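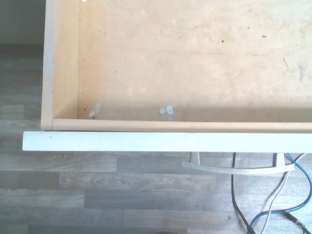
# Busco gente con cajones (sí, con cajones) para un taller de orden en casa

Llevo dos años dando vueltas a esta convocatoria y por fin me siento a escribirla. Me dedico a ordenar casas, primero la mía, luego las de mis amigas y desde hace un tiempo también las de quien me paga por ello, y en abril de 2025 arranco con Vendard, un taller pequeñito sobre una sola cosa: el cajón. Nada de armarios, nada de trasteros. Un cajón por persona y por semana, vaciado, limpio y vuelto a llenar con cabeza.

¿Por qué cajones? Pues porque me chiflan. Un cajón de madera clara, con el frente blanco, abierto y casi sin nada dentro, me produce una paz que no sé explicar. Y luego te asomas a la parte de delante y allí están esas cositas que se resisten a marcharse: un trocito blanco arrugado en la esquina, que a saber si es papel o plástico, y tres circulitos translúcidos sueltos cerca del frente, quizá topes adhesivos, quizá otra cosa. ¿Se tiran? ¿Se guardan? ¿Dónde? De eso va el taller, de las decisiones minúsculas (que son las que más pereza dan).

## Qué vamos a hacer

Son 4 semanas, con un encuentro semanal por videollamada de hora y media. Entre encuentro y encuentro, cada cual trabaja en su casa con su cajón y cuenta en el grupo cómo le ha ido. El plan es este:

- **Semana 1: vaciar.** Todo fuera, encima de una sábana o de la mesa, también lo del rincón del fondo. Hacemos montones y todavía no decidimos nada.
- **Semana 2: el fondo.** Miramos el tablero desnudo, con sus manchas, sus motitas oscuras y sus arañazos. Hablamos de limpieza en seco, de paño apenas húmedo y de si merece la pena forrarlo (yo casi nunca forro, pero me dejo convencer).
- **Semana 3: las cosas pequeñas.** Tornillos sueltos, topes, gomas, pilas, llaves que no abren nada. Mi semana favorita con diferencia.
- **Semana 4: volver a llenar.** Separadores, cajitas recicladas, etiquetas si te gustan las etiquetas. Y una charla final con algo de merendar, cada uno en su cocina.

## A quién busco

A gente normal con un cajón que le dé vergüenza abrir delante de las visitas. Da igual que sea de cocina, de escritorio, de la mesilla o de ese mueble del recibidor donde cae todo. Me gustaría que el grupo fuera variado, así que anímate si vives en un piso compartido, si tienes críos que usan tus cajones de cofre del tesoro o si te acabas de mudar y no has metido todavía ni un calcetín.

Solo te pido lo siguiente:

- Tener un cajón que puedas sacar o abrir entero, y permiso para revolverlo si no es tuyo.
- Dedicarle un par de ratos a la semana.
- Ganas de hablar. No hace falta cámara si te da corte, pero sí que participes.
- No comprar organizadores antes de empezar. ¡Por favor! Luego no caben y acaban dentro de otro cajón.

## Lo que te llevas

La participación es gratuita en esta primera edición. A cambio te pido que rellenes dos cuestionarios cortos, uno al empezar y otro al acabar, y que me dejes usar tus comentarios sin tu nombre para preparar el cuaderno del taller. Te mandaré el cuaderno en PDF cuando esté listo, y si vuelvo a montar el curso tendrás plaza asegurada.

En enero hice una prueba cortita con unas vecinas y salieron cosas muy divertidas, además de una discusión larguísima sobre si las velas de cumpleaños usadas se guardan. Esa discusión sigue abierta, os aviso.

## Cómo apuntarse

Escríbeme a través del formulario de la página de Vendard y cuéntame, en unas pocas líneas, qué cajón traes, qué hay dentro (más o menos, sin vaciarlo aún) y qué horario te va mejor, mañana o tarde. Si quieres añadir una foto hecha desde arriba, con el cajón bien abierto, estupendo, me ayuda mucho a formar los grupos. Las medidas también me vienen bien: ancho, fondo y alto por dentro, en centímetros.

Contesto a todo el mundo, aunque a veces tardo unos días. Si el grupo se llena, te apunto en la lista de espera y te lo digo claramente.

Ah, y si tienes un cajón que se atasca a mitad de camino, ponlo en el formulario con mayúsculas. Tengo jabón seco, paciencia y muchas ganas de ver uno así.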